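Workshop & Studio > Sorting Days > Gallery
Filed under: bins and boxes, odds and ends, small spaces
Last updated: January

The Big Gray Bin, A Gallery

Hello again! I promised a page about the bin and I've been putting it off for weeks, mostly for the reason that there's never a moment when it looks finished. It fills, it empties, it fills again. So I've given up waiting and I'm putting the gallery up as it stands, with one picture to start it off down at the bottom. More will get added as I go through my folders (slowly, I have a lot of folders).

A bit of background for those of you who came over from the Zurnstead page. I share a long workroom with a few other people, and all of us make a mess in our own way. Mine is fabric scraps, caps and lids, bits of plastic packaging that look like they'd be useful some day. We used to have drawers for this. Drawers are terrible! You shut them and the stuff inside stops existing. Last spring I emptied the worst of them onto the floor and found 36 of the same little clip, bought in three separate panics.

So now there's a bin. Big, open, no lid, up on the work surface where you can see into it without bending down. Anything without a home goes in there until somebody gives it one. I'll admit I was against the open top at first. I wanted something with a cover so visitors wouldn't see, and I even ordered one from Lurkine, a lovely deep blue box with a hinged lid. It lasted a month. People put their coffee on the lid, and then the lid stayed shut, and we were right back to drawers. It holds wrapping paper now and does that very well.

The gray one is scuffed all over the bottom and I like it better for that. You can drop things in without wincing. I did try lining it once with a sheet of brown paper, which looked lovely for a morning and then slid into a heap in one corner with everything rolled up inside it. No more liners.

Some notes on what tends to end up in there, for those who asked:

Cloths. Always cloths. I buy striped ones if I can, they hide less than you'd think but they cheer me up. A clean cloth that has been crumpled takes up four times the room of a folded one, and I still toss them in crumpled. I'm working on it.

Small plastic things. Boxes with open tops, caps, trays, parts of parts. I keep the blue ones out of pure sentiment – my first sewing kit was blue – and try to be strict about the rest. If I can't think of a use in the time it takes the kettle to boil, out it goes.

See-through things. These are the sneaky ones. Anything clear or whitish goes missing at the bottom under whatever landed on top of it, so I've started fishing for them first when I sort.

White things with no obvious purpose. Every workroom has these. I have a theory that they all belong to one appliance that was thrown out years ago.

I kept a tally for a while, back when I was keen. Over the first stretch we rehomed 515 items from the bin, and 269 of those went straight to somebody else's shelf in the same room, so we could have saved ourselves the trouble by talking to each other more. The tally is on a card taped inside the cupboard door and I stopped adding to it when the card got full. I may start a second card. My handwriting has gotten bigger, so it may need to be a larger card.

The sorting itself I do in the late afternoon, when the light is going and I'm no good for careful work anyway. I tip nothing out. That was my big mistake early on, tipping the whole lot onto the table and then having to leave for dinner with it all lying there. Now I pick from the left side to the right and stop when I'm tired. Soft things go in a pile, hard things go in the Handora trays (the shallow ones, the deep ones are a trap), and whatever I can't decide on goes back in the bin for next time. Some of it has been back in the bin so often I think of it as furniture.

Oh, and the pale work surface underneath! A few of you wanted to know how I keep it looking decent. Wipe it down, let it dry, don't drag the bin across it. Lift it. Get someone on the other end if it's full. I have one long scratch from ignoring this and I see it every single day.

Next batch of pictures will be the shelves, once I've sorted out which labels are staying. I'm leaning toward plain white ones with the lettering done by hand, though the Þorgeirsson sets come in a soft green that I keep going back to look at. If you've used them on open shelving, let me know if the corners lift. Mine always lift in the damp months and I end up with a floor full of
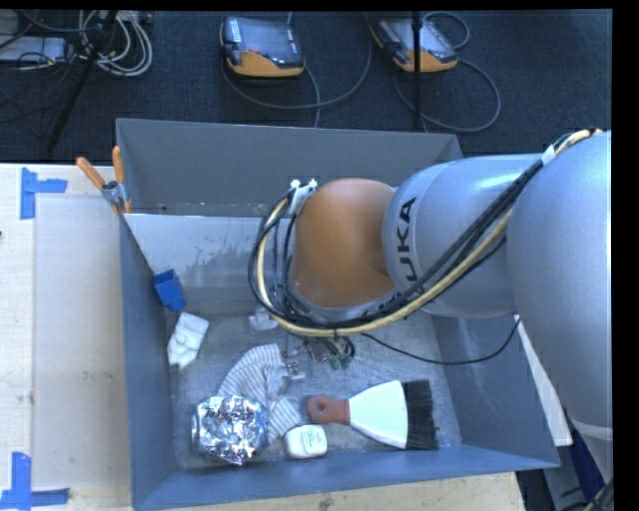

little curled labels, stuck to everybody's socks.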